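The arm on table two

February 28, 2020

I work at Treloar in Stustham, where we repair and refurbish office computers. Before this I did almost the same job in another country, so it is many years now that I open computer cases for my living. My hands know the work better than my head does.

In July our employer told us that a robot arm would come to the workshop. Our manager, Beverley Ellwood, said it in a short meeting beside the coffee machine, and after it we went back to our tables and did not talk very much. I think each of us was making the same calculation.

What we were afraid of

We receive up to 200 machines in a week. Most of them come from companies that change everything at once, so they are often the same model, and the same steps are repeated until evening. My colleague Roy Bickerstaff has done this for 14 years and he has a bad thumb from it. Still, it was Roy who was most against the arm. He told me that a boring job is also a job, and I could not find a good answer.

No one has lost a position until now. I want to write this clearly and also carefully, as I don't know what will be decided next year. Two people moved from disassembly to testing. One of them, Ritu Kanaujia, asked for it herself. The other did not ask, and he was not so happy in the first weeks.

What changed in my day

Before, I had a screwdriver in my hand from morning. Now I spend a large part of the day preparing. I choose the machines, I take off the side panels, I look for damage and I decide which case can go to the arm and which one must stay with a person. A case with a bent frame or with cables tied in a strange way stays with us.

I also had to learn to teach the positions. Venla Sjöberg from Estska, the company that installed the system, stayed with us for 6 days and was very patient. At first I wrote down everything she said in my own language, and in the evening I translated it again into English - it was slow, but now the other people use my notes, and I am a little proud of this.

A thing I did not expect is that my work became more visible. When I did it by hand, I never explained why I hold a cable to one side before I reach for the board. For the arm, every such habit must be said in words. Some of my habits were good and some, I discovered, had no reason at all.

It is not a fast worker. With the tower lying on its side and the gripper down over the motherboard, near the processor, I could often do the same thing by hand in less time. But I can't do it all day in the same way, and after lunch I am certainly worse.
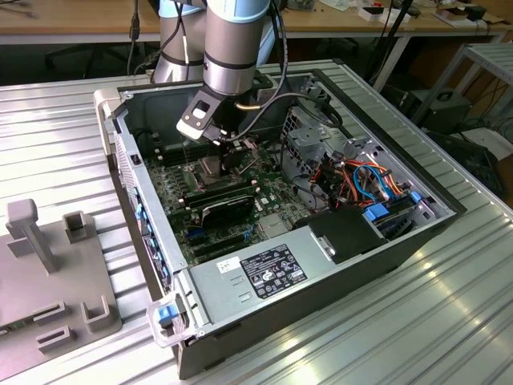 What I would ask for

If your workplace is getting something similar, ask early who will have time to learn it. In our plan the training was put on top of the normal work, and this was a mistake. Beverley corrected it after Roy complained, and now we have a free morning each week for practice.

Ask also about the pay. Teaching the arm is a new skill, but in my contract the job has still the old name. I have a meeting about it soon, and I will write here how it went.

Roy's thumb is better, by the way. He still calls the arm "the visitor".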